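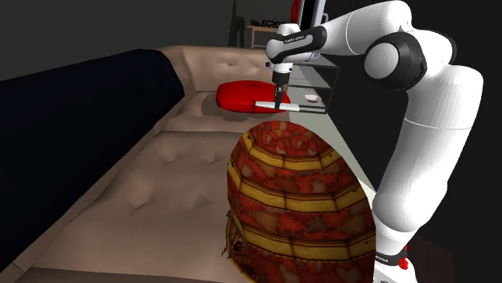 观点 · 课程与教学

收尾放松的时间应当写进课表

十月 文/Clarnent 课程研究室

团体瑜伽课的最后一段，通常称为摊尸式或仰卧放松，在多数教学大纲里都有明确位置。大纲规定了它的姿势、引导语和结束方式，教师培训时也会安排专门的课时讲授。然而在实际开课的教室里，这一段正在逐年缩短，有的课程只留下一句“大家躺一下”，随后便是收垫子、开灯、下一班学员进门。本室认为，出现这种情况，责任主要在排课制度，教师个人的敬业程度只是次要因素，解决的办法也应当从排课制度入手：在公开课表上单独标出收尾放松的时长，并保证它不被前后环节占用。

去年秋季学期，本室对十四家场馆的102节团体课作了旁听记录，并回收学员问卷945份。旁听的课程涵盖流瑜伽、哈他、阴瑜伽和初级理疗方向，时段以工作日晚间和周末上午为主。记录方式比较简单，由旁听人员在教师发出仰卧指令时开始计时，在教师示意学员坐起时停止。我们没有对教师事先说明计时的具体项目，只告知旁听目的为了解课程结构，课后再向教师说明并征得其同意使用记录。样本不大，场馆也集中在Sampaio一带，不能据此推断整个行业。以下的意见一部分来自记录，一部分来自本室多年从事师资培训的经验，请读者分别看待。

先说课表。现在通行的做法，是把一节课标为六十分钟或七十五分钟，前后两节课首尾相接。晚间六点半的课七点半结束，七点半的课即刻开始，中间没有空档。排课的人在表格上看到的是整齐的色块，教师看到的是门外已经站了人。学员迟到几分钟，开场的签到、借用辅具、调整垫子间距又占去几分钟，正式练习开始时已经比课表晚了一截。体式部分一般不会因此减少，原因不难理解：学员选课时看的是体式内容，课程名称里写的也是“开髋”“后弯”“核心”，教师备课的主要精力都在这里。于是全部的误差都由最后一段来吸收。

把一项教学内容放在一个专门用来吸收误差的位置上，它被压缩就只是时间问题。这与教师是否重视放松关系不大。我们旁听到的教师当中，有几位在课后交谈时主动提到收尾太短，表示歉意，并说明自己在受训时学到的是另一种做法。一位授课多年的教师说，她每次都打算留足时间，每次走到倒数第二个体式时抬头看钟，就知道又不够了。这样的说法我们听到不止一次，措辞略有不同，意思大致一样。

再说软件。目前不少场馆使用Dromex一类的预约系统，课程以固定时长的单元录入，单元之间默认不留间隔。系统本身允许设置缓冲时间，但需要管理人员逐节手动添加，且添加之后，当天可售的课时总数会相应减少，在报表上体现为利用率下降。场馆经理按利用率接受考核，自然没有动力去做这件事。我们并不主张把责任推给某一款工具。工具只是如实反映了使用者所看重的指标。假如考核表上有一栏叫“按大纲完成率”，系统里很快就会出现相应的字段。

有人会问，收尾放松究竟有多重要，值得为它改动整个课表吗？本室对此的态度比较谨慎。关于仰卧放松在生理层面的作用，各方说法很多，有些说得过满。市面上流传的一些文案，称若干分钟的摊尸式可以抵数小时睡眠，或者可以“排出毒素”，这类说法没有可靠依据，从业者应当停止使用。我们主张保留收尾时间，不需要借助这样的宣传。

教学上的理由已经足够。一节课由准备、展开、回落三个部分组成，各部分承担的任务不同。学员在展开部分完成了强度较高的动作，注意力一直朝向外部的指令和自身的用力。回落部分让学员在没有新任务的情况下停留一段时间，留意呼吸的变化，留意哪一侧更紧，哪里有不适。许多轻微的不适，是在这个阶段才被学员自己察觉到的。教师在此时巡视，也最容易看出谁的腰部始终悬空、谁的肩膀无法放平，从而对下一次课的安排有所调整。缺少这一段，教师失去了一次观察的机会，学员则带着尚未平复的呼吸直接走进更衣室。

安全方面也有考虑。由仰卧转为侧卧，再由侧卧缓慢坐起，这个过程在大纲里有固定步骤，目的是避免部分学员起身过快而头晕。时间不够时，最先被省去的恰恰是侧卧的停留。我们旁听到一节课，教师在学员仰卧后不久即请大家“直接坐起来，我们合掌结束”，前排一位年长学员起身后扶着墙站了一会儿。没有发生意外，那位学员随后也照常离开。但场馆的安全手册如果只写防滑和器材检查，而不写起身的节奏，就是一种疏漏。

还有一层意思，涉及学员与场馆之间的约定。学员购买的是一节完整的课。课程介绍页上大多写有“课程末尾包含深度放松”，有的还配有较长的文字，描述灯光、音乐和毛毯。既然写进了介绍，就构成服务内容的一部分。若一家餐馆的套餐列明有汤，而顾客十次有七次没有喝到汤，顾客有理由提出意见。瑜伽学员很少为此投诉，部分原因是课堂气氛使人不便开口，部分原因是学员并不清楚自己本应得到多少时间。

问卷里的开放题可以说明这一点。我们请学员写出对课程结构的意见，提到放松环节的回答相当集中，大多是简短的一句：“刚躺下就起来了。”“门外的人说话声音太大。”“很想多躺一会儿，但怕影响下一班。”最后这一类回答值得注意。学员把时间不足理解为自己应当体谅的事情，主动提早收垫，甚至在教师尚未结束引导时就开始整理物品。一个教室里只要有两三人开始动作，其余的人也就很难继续安静地躺着了。

也有学员持相反意见，认为放松部分可有可无，希望把时间全部用于体式。这种意见应当得到尊重，场馆可以为此开设专门的课型，在名称上加以区别，写明不含收尾放松，由学员自行选择。现在的问题在于，两类学员被放进同一节课，而课程的实际走向由门外的排队情况决定，两类学员都没有得到自己选择的东西。
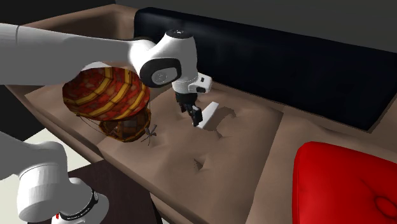
本室与几家场馆讨论过这一问题，对方提出的困难主要有三个方面，下面逐一说明我们的看法。

首先是房租。晚间黄金时段的教室按小时计算成本，每节课之间空出一段时间，一晚下来可能少开一节课。这是实际的困难，经营者的顾虑不应被轻描淡写。但我们建议的并非在每节课之后增加一段空档，而是在现有课时之内重新划分。一节标为六十分钟的课，可以在课表上写明：入场与准备若干分钟，练习若干分钟，收尾放松若干分钟，离场若干分钟。总时长不变，教室的使用次数也不变。变化只在于练习部分的时间变得诚实了。教师备课时知道自己手中有多少时间，就会少编排一两个体式。许多教师的课程序列本来就偏满，适当删减对教学质量并无损害。

其次是学员的观感。有经营者担心，学员看到“练习四十余分钟”的字样，会觉得买到的东西变少了，转而选择隔壁标着六十分钟的场馆。这种担心有一定道理，尤其在价格竞争激烈的区域。Irero 的两家门店试行过分段标注，头几周前台确实接到了询问，大多是问“是不是缩短了课时”。门店的做法是在前台放一张说明，写清原先的课程也包含这些环节，只是没有标出来。询问随后减少。至于对续卡有没有影响，试行时间只有一个学期，其间门店又调整过价格，我们手里的材料不足以下结论，这里也就不作判断。

再次是教师的自主权。部分资深教师不赞成把课程切成几段写在纸上，认为好的课堂应当根据当天学员的状态灵活掌握，有时练习多一些，有时放松多一些，写死了反而僵化。我们理解这一立场，也认为一位经验丰富的教师理应享有较大的裁量空间。可以折中的办法是只规定下限。课表标注的是收尾放松的最短时长，教师可以延长，不可以缩短。在天气骤变或学员普遍疲劳的日子里，教师把一半的时间用于修复性练习，任何人都不应干涉。下限保护的是另外那些日子，是教师本人也不愿意缩短，却被时钟推着走的日子。

至于下限定在多少，各课型可以不同。本室在讨论稿中曾写过一个统一的数字，征求意见后删去了。高强度流瑜伽与阴瑜伽的需要并不一样，孕期课程又有其特殊的体位安排，仰卧时间过长未必合适，应由具备相应资质的教师决定替代姿势。我们只保留了一条：任何面向公众的团体课，收尾放松少于三分钟的，不应在课程介绍中使用“深度放松”一类字样。这条要求很低，按我们的旁听记录，仍有一部分课程达不到。

配套的安排也需要谈一谈。仅在课表上写明时间，而走廊里依旧人声不断，效果会打折扣。场馆的候课区与教室往往只隔一道玻璃门，晚间换班时，下一班学员聚在门口聊天、换鞋、放水杯，声音全部传进室内。比较可行的做法，是请前台在每节课收尾阶段开始时调暗候课区的灯光，或在门上翻转一块“请轻声”的牌子。有条件的场馆可以把候课的长椅移到离门远一些的位置。清洁工作也应避开这一时段。我们旁听时遇到过保洁人员在放松环节推着吸尘器经过走廊，问过之后得知，保洁的时间表是按课表结束时刻倒推五分钟制定的，制定的人并不知道那五分钟里教室内在做什么。

师资培训机构同样负有责任，本室也包括在内。回头检查历年的教案考核表，体式讲解、口令清晰度、辅具使用和手法辅助都有单独的分值，收尾放松却与“课堂礼仪”合并为一项，分值很低。考核课受时间限制，考官常常在学员演示完最后一个站立体式后就说“后面可以了”，示意考生停止。一名考生从入学到结业，完整带过的收尾放松可能只有寥寥几次，其余都是口头带过。这样训练出来的教师，到了工作岗位上不会处理这一段，是可以预料的。从下一期起，本室的结业考核将要求考生完整带完收尾部分，包括侧卧与起身，中途不再打断，并把该项从课堂礼仪中分出来单独评分。

引导语的问题也应在培训中一并处理。时间不足的时候，教师容易用语言去填补，语速加快，从脚趾一路念到头顶，身体各部位的名称一个接一个，学员刚刚注意到小腿，指令已经到了肩膀。还有一些教师在这一段里播报下周的课程安排和会员活动，理由是此时学员都在场，且都安静。通知可以在开课前说，也可以发到预约系统里。收尾放松的后半段应当允许没有声音，教师需要适应这种没有声音的状态。新教师往往觉得沉默意味着自己没有在工作，担心学员认为他忘了词，这种心理在培训阶段就应当谈开。

线上课程的情况略有不同，也需顾及。录播课没有下一班学员等在门外，按理说收尾可以从容，但平台后台的数据显示，观众多在体式结束后即关闭视频，制作方于是把放松部分越剪越短，有的干脆另存为一条单独的音频。把它单独制作成音频，本身无可非议，方便学员在其他时间使用。只是课程页面应当写明本节视频不包含收尾，并给出链接，使跟练的人知道后面还有一段。居家练习的学员没有教师在旁观察起身过程，文字提示更应写得清楚。

监督的方式不宜过重。本室不赞成由行业组织派人持表检查，也不赞成把收尾时长与教师的课酬直接挂钩。一旦挂钩，教师会为了达标而让学员躺在那里等时间走完，与初衷相去甚远。较为妥当的办法是公开：课表上写了，学员看得到，教师看得到，排课的人也看得到。学员若发现与所写不符，可以按照平常的渠道反映，场馆据此检查的是排课是否过满、入场是否拖延，而不是先去责问教师。

对于规模较小的独立工作室，以上建议执行起来更容易一些。它们的课量少，前后两节课之间多半留有余地，教师本人常常就是排课的人。旁听记录中收尾最完整的几节课，有几节便出自这类工作室。大型连锁场馆可以参考它们的做法，先从一两个时段试起，例如每天最后一节晚课，其后没有课程衔接，不存在换班压力，学员也多半准备直接回家休息。试行一个学期，收集教师与学员的意见，再决定是否推广到其他时段。

本室的讨论稿已发给参与旁听的各家场馆，书面意见仍在陆续收回。其中争议较多的是离场时间应否计入课时，以及迟到学员在什么时刻之后不再允许进入教室。后一个问题与收尾放松看似无关，实则直接决定课程能否按时进入最后一段，我们倾向于设定明确的截止时刻，并在预约时提示学员。已收到的意见中，有场馆主张给予新学员一次例外，也有场馆认为一经例外便难以执行。两种意见都会列入修订稿的附注，供各场馆在制定自己的入场规则时参考。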